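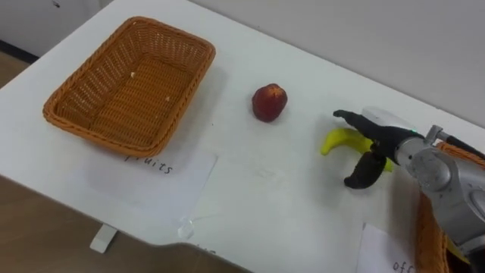
**For immediate release**

Thursday, March 29, 2018

**Laltov opens a shared fund and a planning guide for small firms that want to buy their first robot arm**

Laltov, the equipment planning office for small food packers and shops, today announces a new programme for firms which are thinking of buying a robot arm but have not yet made a budget for it. The programme is called Giveo. It joins a written planning guide, a loan period for equipment and a fund that pays part of the first year's costs.

Many small firms ask us first for the price of the arm. In our experience the arm is only one line in the budget. The gripper, the table, the baskets, the training of staff and the days lost during installation must also be written down, and they are often forgotten until the invoice comes. Giveo asks each firm to fill in these lines before any order is made.

The first task in the guide is a sorting task: fruit is picked from a table and put into the basket with the right label. It is simple work, and for this reason it is good for comparing offers. A round fruit and a banana do not ask the same thing from a gripper, and a buyer should see both being handled before signing.

"We want that the buyer knows what he is paying for," said Bukola Bassey, head of planning at Laltov. "If a seller shows you only one kind of object, please bring your own objects to the meeting. Bring the difficult ones. After this you can talk about money – and the talk will be shorter."

**What is offered**

- The Giveo planning guide, 20 pages, free of charge, with budget sheets to be printed or filled in on the computer.
- A loan of one arm with gripper for 3 weeks, delivered and installed by our partner Timby.
- A payment of up to 948 pounds towards service and spare gripper fingers in the first year, for firms which buy after the loan.

There are 100 places in the first round. Firms with fewer than 20 employees can apply. A firm does not have to buy anything after the loan period, and it may choose any seller. Equipment that was ordered before the application is not covered by the fund.

The budget sheets were tested by Okafor, a fruit packer, when it was planning its own sorting line. After its remarks, we added separate lines for floor space and for electrical work.

Applications are open from today. The first loans will start in September, and firms will receive an answer in writing before their loan date is fixed.

**About Laltov**

Laltov helps small firms to plan and compare the purchase of equipment. It does not sell machines and takes no commission from sellers.

**Press contact**

Bukola Bassey, Head of Planning, Laltov

Printed copies of the guide can be requested from the same contact.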